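Goel House Residents' Association
Minutes of the May meeting, held in the ground floor lounge, 7.30 pm

Present: Fitriani Hutapea (chair) and residents of nine flats. Apologies from flats 4 and 11.

1. Minutes of the last meeting
Agreed, with one correction: the bike store key is held at flat 6 and not flat 5.

2. Laundry room
The white front loader is in use again after the new door seal was fitted by Maltano. The bill was £120, paid from the repairs fund. Flat 9 asked whether the old seal was covered by the guarantee. It was not.

Residents are asked to leave the door open after a wash so that the drum can air, and to check inside for socks before they go. The filter is behind the round cover at the bottom right. Flats 2 and 7 will clean it on alternate months.

Soft toys were discussed again. Flat 3 felt they should be washed at home – others saw no harm in it if they go in by themselves on a cool wash. Agreed that toys are allowed, one large toy per load, and that nothing with a battery in it goes in the machine. The basket stays in the laundry room and is not to be taken up to the flats.

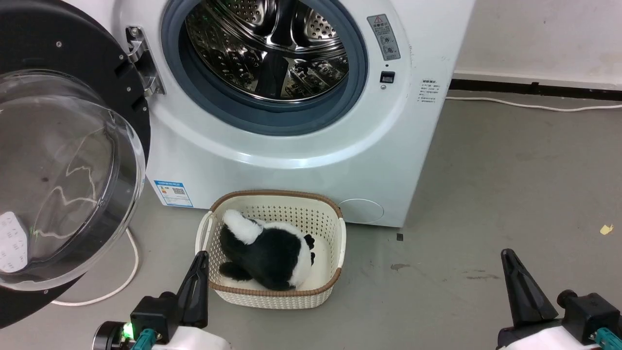
3. Drying lines
Two of the outdoor lines have gone slack. Flat 8 has offered to restring them on Saturday if dry. Cost of line and hooks not to go over £60.

4. Bins
The Jirkov Road side is still being missed. FH to ring the council again.

5. Any other business
Flat 10 asked for a shelf for washing powder. Left to the next meeting – prices to be brought along.

Meeting closed 8.40 pm.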